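Skustivell Newspaper Storage Box, Flat Lid

Skustivell boxes are made for family historians and local societies who keep whole newspapers, obituary clippings, funeral cards and photocopied parish pages. The board is acid-free and lignin-free, with a buffered lining. Each box holds up to 60 folded newspaper sections or over 400 single clippings in sleeves.

The box ships flat and needs no glue or tape. The lid is a separate piece and lifts off completely, so brittle pages can be slid out from the side instead of pulled up by a corner.

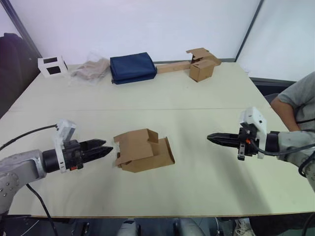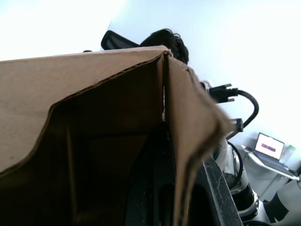
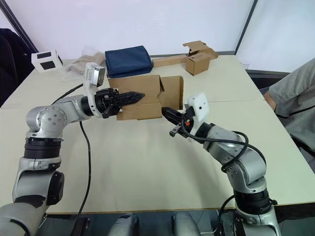
Sizes and ordering

Small - fits clippings, index cards and letters. Packs of 11.
Tabloid - fits most weekly papers unfolded. Sold singly.
Broadsheet - fits full-size dailies folded once. Sold singly.

The Ukomness label set is sold separately. It has 780 blank labels in two widths, with lines for surname, paper, page and year of issue. Pencil is best on these. Ballpoint can press through to the sheet underneath if you write on a label after it is in place.

Storage notes

Keep boxes flat and stack no more than four high. Take out staples, rubber bands and paper clips first. Put a sheet of Tutau tissue between clippings from different papers - old newsprint will stain whatever it touches, including better paper.

Broadsheet boxes are back in stock in May. Orders for the other two sizes ship as usual.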